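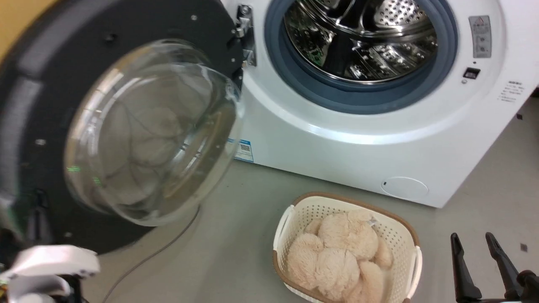
Chapter 5
Launching a Mobile Game, One Country at a Time

If you have ever waited for a game that your cousin overseas was already playing, you know the feeling this chapter starts with. It's a mix of envy and impatience, and publishers have learned to plan for it (and, let's be fair, to profit from it a little!).

We will spend most of our time with Wetum, a puzzle game from the small studio Grudthorpe. Wetum opened in June in just 5 countries, with room for 600 players in each, and it stayed that way much longer than the studio had hoped. By the time you finish the chapter you should be able to explain why, and to sketch a launch calendar of your own.

What a soft launch is for

A soft launch is a quiet opening in a few places before the big one everywhere else. The studio watches how long people play, where they get stuck, and whether the servers hold up when everybody logs in after supper.

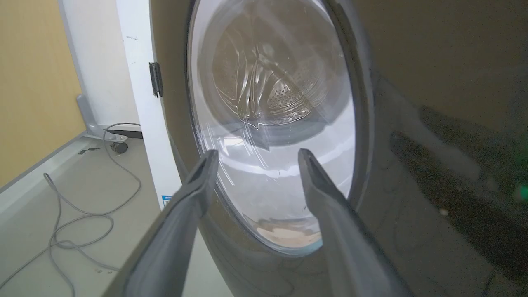 Players in Wetum turn a ring of tiles until the colors line up, and the first thing Grudthorpe learned was that many of them didn't see that the ring could turn at all. The tutorial explained it in words, sixteen screens of them, and people tapped right past. A round picture with an obvious middle would have done more, something like a washer door, with its dark ring around the glass and the steel drum showing through, and the later version of the tutorial does open with a plain wheel. Keep that change in mind, as we come back to it when we talk about reading player data.

Before you read on

Think of a game you gave up on in the first few minutes. Write down what you were looking at when you quit, and keep the note handy for the exercise on Tjoa, the rival game that was released everywhere at once.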